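Kadell Shared Workroom
Minutes of the January members' meeting

Held in the workroom, Monday, 7 p.m. Quorum was met. Apologies received from two members. The chair opened the meeting and the minutes of the previous meeting were accepted with one correction: the shelf bought in the fall came from Skarik, not from Bae.

1. Matters arising

The back door lock has been replaced. Members who still hold an old key should drop it in the mail slot. The request for a second sink was sent to the building office and there has been no answer yet. The secretary will write again.

The sign-up sheet by the door is full and a new one will be put up this week. Members are reminded to write their end time as well as their start time.

2. Large table

There was a long discussion of the cream-white table. Three members felt it should be cleared at the end of every session. Others said that the things at the back, the colorful boxes and the fabric, are in use most days and do no harm against the wall. One member pointed out that the boxes have crept forward before, and that by spring last year there was hardly room to cut a length of cloth.

Agreed: boxes and fabric may stay at the back of the table. The front and middle are to be left for work. Small parts go in the low clear plastic containers, and a container in use may stay out on the table during a session. Members are asked not to leave a container with mixed contents for the next person to sort.
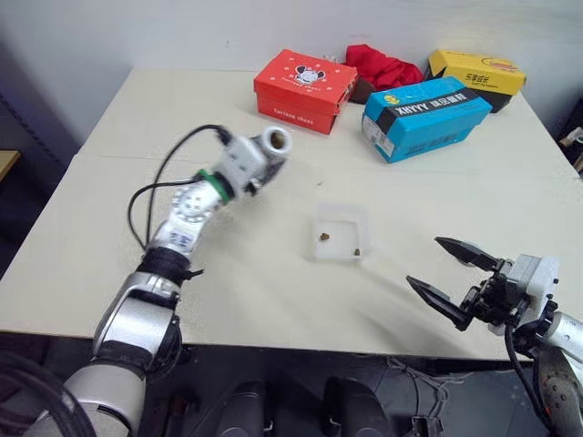

3. Jars

The jar question was carried over from the last meeting. The workroom now has more jars than it has shelf for, and a good many have no lid. Some came with the Dukanton donation and some have been brought in by members one at a time.

It was proposed that all jars without lids be thrown out. This was not supported. Several members use open jars for brushes and sticks and said a wide neck is what they look for. A second proposal, that coated jars be thrown out and clean ones kept, was also discussed. The member who does most of the surface work said that a jar with a gray, smudged body is still perfectly usable, and that scrubbing them takes longer than it is worth. As long as the threads on the neck are fairly clean, a lid can still be fitted if one is found.

Red tape was then raised. Last year it was agreed that a strip of red tape on the outside of a jar means the jar is kept for messy work and is never to be used for anything that will be eaten or drunk. Newer members had not heard this. One had taken the tape for a decoration, and another thought it meant the jar was reserved. 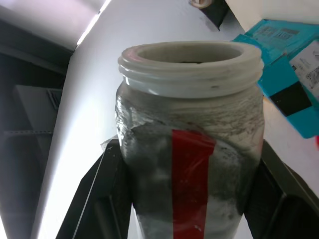

The rule stands as agreed last year. The strip should run down the front from the shoulder so it can be spotted from across the room, and it should go on the body of the jar, below the threads, where a lid will not catch it. Tape that has creased can stay on as long as it is holding. If it starts to lift, replace it. A note explaining the red tape will go up over the shelf and will be added to the new member sheet.

Agreed: lids are to be collected in one box and matched to jars at the spring cleanup. Jars still without a lid after that may be kept, up to 90 in all. Anything over that goes to recycling.

4. Supplies

The Bae order has arrived short by one carton of paper towels. The supplier has been told. Spending on supplies since the last meeting was $267, within the budget. A member asked for a better grade of tape, as the cheap roll tears along its length. Agreed to try one roll from Skarik and report back.

Fabric scraps: the bag under the window is full. Anyone who wants scraps should take them before the end of the month.

5. Cleaning turns

The weekly cleaning turn has been missed twice. It was suggested that members work in pairs — the feeling was that pairs would be harder to arrange but easier to keep. Will be tried until the spring. The table top is to be wiped with a damp cloth only, no scouring pads.

6. Other business

A member asked if the wall behind the table could be used for hooks. There was concern about the plaster. Put off until the building office has been asked.

The heater should be turned down by the last person out. It was left on high over the holiday.

Next meeting: same time, same room. Items for the agenda to the secretary one week ahead.

Meeting closed at 8:40 p.m.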